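Orkadville Trail Cabins: Guest Manual
Section 4. Arriving at the cabin and setting up for the night

Please read this section before you leave the trailhead at Rurkton. The mobile signal is lost soon after the first bridge, and you will not be able to download the manual later. A paper copy is on the shelf in each cabin, but it is more useful to know the steps before you arrive tired.

The steps are the same for all cabins on the trail. Where the Saithong site is different, this is written in a note.

4.1 Opening the cabin

1. Find the number of your cabin on your booking sheet. The same number is painted on the post beside the path.
2. Turn the dial of the key box to your code. The code has four digits and works from 3 p.m. on the day of your arrival.
3. Pull the cover of the key box toward you and take the key. Close the cover again and turn the dial away from your code.
4. Open the door. In damp weather the door can be tight. Lift the handle a little while you push.
5. Put the key on the hook inside the door. Please do not carry it with you on side walks.

Note: If the code does not work, try it one more time slowly. If it still does not open, go to the warden hut, which is a walk of 6 minutes from the cabins at both sites.

4.2 Switching on the power

The cabin has a solar panel and a battery. They are enough for the lights, the water pump and the charging of phones and small cameras. They are not enough for hair dryers, kettles or heaters.

1. Open the gray box on the wall behind the door.
2. Move the main switch to ON. A green lamp will light.
3. Wait until the battery display shows a number. If the number is under 24, use only the lights until the next morning.
4. Switch on the pump with the small switch marked WATER.

Caution: Do not remove the inner cover of the box. There are no parts behind it that a guest can repair.

4.3 Water

1. Open the blue valve under the sink. Turn it to the left until it stops.
2. Let the tap run until the water comes without air.
3. Fill the kettle and the drinking can. Water from the tap is rain water, and it must be boiled before drinking.
4. Close the tap completely. The tank is shared with the guests who come after you.

Note: At Saithong the valve is outside, under a wooden lid to the right of the steps. Replace the lid after use, or small animals will go in. 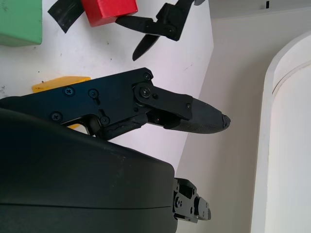
Fig. 4. Black gripper, jointed finger and textured fingertip pad.

4.4 Lighting the stove

The stove burns wood only. Firewood is in the shelter behind the cabins. Please take one basket per evening.

1. Open the air slide at the bottom of the stove fully.
2. Open the chimney damper. The handle must point up.
3. Put two small pieces of wood in the stove, with kindling on top of them.
4. Light the kindling from the top and leave the stove door open by the width of a finger.
5. When the kindling burns well, close the door.
6. After 15 minutes, push the air slide back to the middle position.
7. Add one larger piece of wood when the flames become low.

Caution: Never close the damper while there are flames or red coals. The smoke gas has no smell that you can trust, and it is dangerous.

Caution: Do not dry boots or socks on the stove. Use the rack above the bench.

If smoke comes into the room, open the door and both windows first. Then check that the damper is open. If the alarm on the ceiling sounds, leave the cabin and wait outside until it stops.

4.5 Gas burner for cooking

1. Open a window before you cook.
2. Turn the tap on the gas bottle to the left, one half turn.
3. Press and turn the knob of the burner, and hold a match to the ring.
4. Keep the knob pressed for a short time after the flame appears, then release it slowly.
5. After cooking, close the tap on the bottle first. Let the flame go out by itself, and then turn the knob to OFF.

4.6 Food and animals

All food must be in the metal chest during the night, also food in closed packets. This includes toothpaste and soap with perfume. Close both latches of the chest. Do not leave backpacks on the deck.

4.7 Before you walk on

Please leave the cabin by 10 a.m.

1. Let the fire burn down. Leave the ash in the stove if it is still warm.
2. Close the gas bottle and the water valve.
3. Switch off the pump, then the main switch.
4. Sweep the floor and close the windows.
5. Write your name and your next stop in the trail book.
6. Lock the door and put the key back in the key box.

Note for guests who continue to Prurnik: the path goes over the open ridge at 1,584 meters, and there is no water between the two sites. Fill your bottles before you close the valve. In strong wind, ask the warden about the lower path, which is longer but stays in the forest.

Section 5 explains the composting toilet and the removal of trash.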